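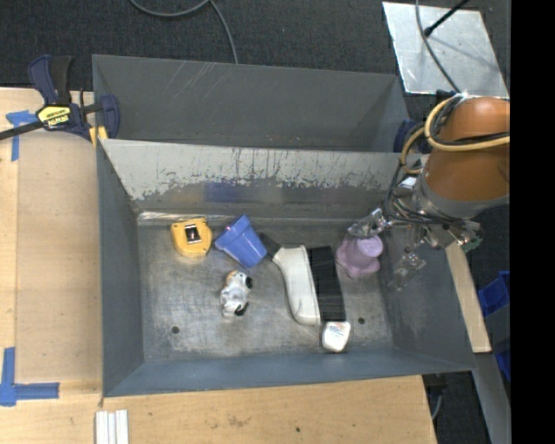
Visit report: Nurnonska compressor station and leak survey workshop

Rin Fujimoto and I attended the June open day at the Nurnonska gas compressor station. The site is run by Cevetti, a regional pipeline operator, and had not admitted outside visitors before this year. Groups were limited to 15 people. Ours started at 9:30 a.m. with a safety briefing and a check of footwear.

The station

Nurnonska boosts pressure on a 146-mile transmission line. There are 4 reciprocating compressors, three running and one on standby at the time of our visit. Remedios Calvo, the station's emissions lead, took us along the east side of the compressor building and stopped at each vent stack.

Most of her talk concerned rod packing. Gas escapes past the packing rings on every stroke, and the rate climbs as the rings wear. Cevetti used to replace the rings on a fixed calendar. The station now meters each packing vent and schedules replacement when flow passes a set limit. Calvo would not give us the limit, but she said two units had been pulled early under the new rule and one had run well past its old date.

Pneumatic controllers were the second topic. The older ones bleed gas by design whenever they move a valve. Units on the suction side have been converted to compressed air. The discharge side is waiting on a larger air compressor and a dryer, which did not fit in the existing utility shed.

Leak survey

The survey route covers 265 tagged components, mainly flanges, valve stems and threaded fittings. Two technicians walk it every quarter with an optical gas imaging camera and a handheld analyzer. Each find is given a tag, a time and a first repair attempt, then checked again after the repair. Records go into Zunosum, a database that replaced paper sheets last winter.

Rin asked how the route handles wind. Calvo said the survey is called off above a steady breeze, as small plumes thin out too fast to see against the sky. Technicians also try to view each fitting from two sides.

Fenceline sensors

A contractor, Mateos, has installed fixed methane sensors along the fence. They report continuously and are good at catching large releases, such as a stuck dump valve on a separator. They are poor at locating small ones. During a planned blowdown in spring, the downwind sensors responded within minutes and the upwind pair showed nothing.

Open points

We asked for the method used to turn concentration readings into an hourly rate. Calvo agreed to send it. We also want to know whether blowdown gas will be recompressed into the adjacent line, which the site drawings appear to allow for. The tour ended at noon at the main gate.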